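Zovley announces second album Skisico, first single out now

Sunday, December 30, 2018

Electronic producer Zovley will release a second album in the new year. Skisico has ten tracks and comes out on the Karam label, which also put out the debut. The first single, Wisero, is available to stream and download now.

Wisero runs to just under seven minutes and opens with a long stretch of soft pads before the kick drum arrives. From there it is a fairly classic progressive house track, with a rolling bassline and a piano part that keeps returning in slightly different forms. The vocal is by Najwa Khasawneh, who sings in Arabic for the first half and without words for the rest. A shorter radio edit is included with the download, along with an instrumental version.

The single was first heard in August, when Zovley closed a night in Leeds with an early mix. A recording of that set has been passed around online ever since, and several listeners had already guessed that the track would lead the album. The finished version is slower and drops the second breakdown.

Zovley began work on Skisico shortly after the last tour ended. The producer says 34 pieces were started and most were put aside at an early stage. Two of those left off the record will be given away to people on the mailing list in the spring.

Khasawneh appears on three of the songs and wrote the words for all of them. The pair worked mostly by sending files back and forth, then spent a week together in a studio outside Sheffield to record the final vocals. Her own EP, also on Karam, is planned for later in the year.

Compared with the debut, the new album spends less time at club tempo. Four of the tracks have no drums at all, and the closing piece is built from a church organ recorded on a phone. Zovley says the running order was settled early and that the album is meant to be heard from start to finish, although a set of extended mixes for DJs will follow on a separate release.

Karam will press 300 copies on double vinyl, with a printed inner sleeve carrying the lyrics in Arabic and English. Orders open with the label's mailing list before going on general sale. The CD and digital versions will not be limited.

A launch night will be held in Manchester, with Zovley playing the album in full and Khasawneh joining for her three songs. The show lasts around 31 minutes longer than the record, as older material has been worked into the second half. Tickets are on sale from the venue and the label's site, and further dates will be announced once the album is out.

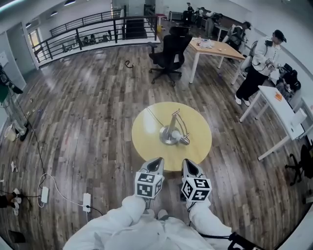

Najwa Khasawneh said the wordless part of Wisero was recorded in one take at the end of a long day, and that she had expected it to be replaced later.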